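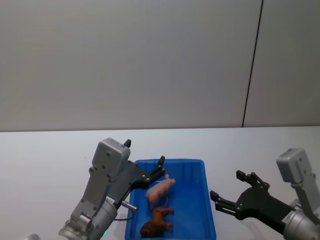
Issue 171, page 3

Come write for Skaker!

So we need people again. If you've been reading us for a while you know how this goes: every September I put out a call, I promise myself I'll keep it short, and then I ramble for half a page. Sorry in advance.

Skaker is a small magazine about the stuff people keep. Button tins, bus tickets, plastic animals, their aunt's recipe cards, 255 matchbooks from motels that closed years ago (that was a real letter, and I loved it). We print four times a year and our last issue went out to 3,797 subscribers, which still makes me a little dizzy.

I'm looking for three new regular contributors for the coming year. You don't need a degree or a portfolio or a website. I do want you to be curious, and I want you to be the kind of person who gets stuck at a yard sale for an hour talking to a stranger about their salt shakers. If you've never been published, great, neither had I when I started!

What you'd be doing: one piece per issue, 900 words or so, on a collection or a collector. You pick the subject and we talk it over on the phone before you start. I edit everything myself and I'm pretty gentle — I'll move your commas around but I won't turn you into somebody else. We pay $171 a piece, within two weeks of the issue going to print. I know it isn't a fortune. We also cover bus fare or gas if you have to go see someone.

You can live anywhere. Most of us are near Briltari, and we get together at the Kun coffee shop when an issue comes out, but two of our writers have never set foot in town and it works fine.

Please send me a page about something you've kept and never thrown away, plus a line or two on who you are. No resumes, please, I really don't read them. Photos are welcome but they won't help or hurt your chances.

Mail it to Skaker, care of Ramo Print Shop, Briltari, or drop it through the slot in the shop door any time before 6 p.m. on the last day of September. I answer everybody, though it can take me a few weeks — I'm slow in the fall.

The Editor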